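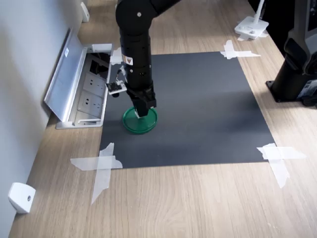 I moved the arm two inches last July and it took me most of a month to trust it again. So when Diekmann needed the back corner of the bench this spring and the whole cell had to shift over, I promised myself I'd write down every step of getting it going again. Here goes!

First thing is the footplate. Ours bolts straight down to the bench, and I used to tighten the four corners in whatever order my hand found them. Please don't do that. Go across the diagonal, snug them all, then go around again with the torque wrench. I leave it overnight and check once more before I plug anything in (the bench top is softer than it looks, and the bolts always give me a little more turn in the morning).

Next is the cable up the arm. I run the wrist through its full range by hand with the power off and watch the coil the whole time. If it snags anywhere, or if it pulls on the little board at the forearm, I redo the clips. This is slow and kind of wonderful, because you get to feel every joint, and joint 4 on this arm has a faint notchiness I've been tracking in a notebook for ages. No change this time, which made my morning.

Then the mat, and I have opinions about the mat.

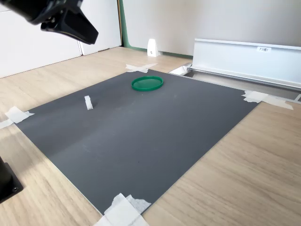
Posted by Rüdiger Hamann on 6 April 2024
Filed under: bench work, setup

Tape it at the corners, cross the strips, and run them well out onto the wood. I tried double-sided tape under the mat once and the middle came up in a bubble, so every touch height on that side was off and I blamed the gripper for two days. With crossed strips on top you can pull the thing flat as you go: one corner, then the opposite one, then the other pair. Press from the center outward. If the tape puckers where it leaves the mat, that's only cosmetic. If it puckers on the mat, peel it and do it over, or a fingertip will find it sooner or later.

I like a plain dark mat for this work. Our vision script, Flurus, finds a bright part on dark gray with hardly any tuning, and a green lid is about the friendliest thing you could ask it to look for. The daylight band across the surface is the one thing that still bugs me. I retake the background shot whenever the sun moves much, and I'd love to hear from anyone who has a better trick.

After the mat comes touch-off, my favorite part! I jog down in coarse steps until I'm a finger's width above the lid, switch to the fine setting, and creep. The number I want is the height where the fingers just meet the plastic. I write it down, back off, and come in again from a different direction. If the 2 readings don't agree I go back to the footplate bolts before I touch anything in software. That rule has saved me more hours than anything else on this page.

Then I jog over the taped corners, well clear of the surface, and look at the gap from the side at each one. My old setup sheet (I call it Zerumel, long story, it was the name of a folder) has a box for each corner and a box for the lid. Fill them all in, even when they look the same as last time.

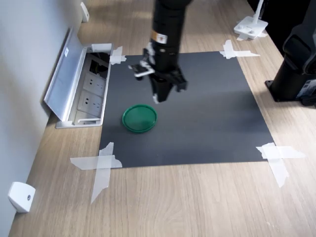

Hovering over the mat with the lid off to one side, gripper clear of everything.

A word about the fingers while I'm at it. I wipe the tips with a dry cloth before every touch-off, and I check that they close evenly by gripping a strip of paper and tugging it. If one side lets go early, loosen the finger screws, close the jaws on a flat gauge, and tighten with the jaws still shut. Five minutes, tops.

Last of all is the long run: 1000 cycles of down, touch, up, at half speed, with me nearby doing something boring. I stop it at 29 the first time through, purely out of superstition, and check the bolts and the tape. Then I let it go. I log the touch height every so often, and what I want to see is a flat line.

Still on my list: a proper shade for that window, and a new clip for the cable where it passes the elbow. Brutell sells one that might fit if I file the lip down a bit. I'll post the measurements once I've had a go at it.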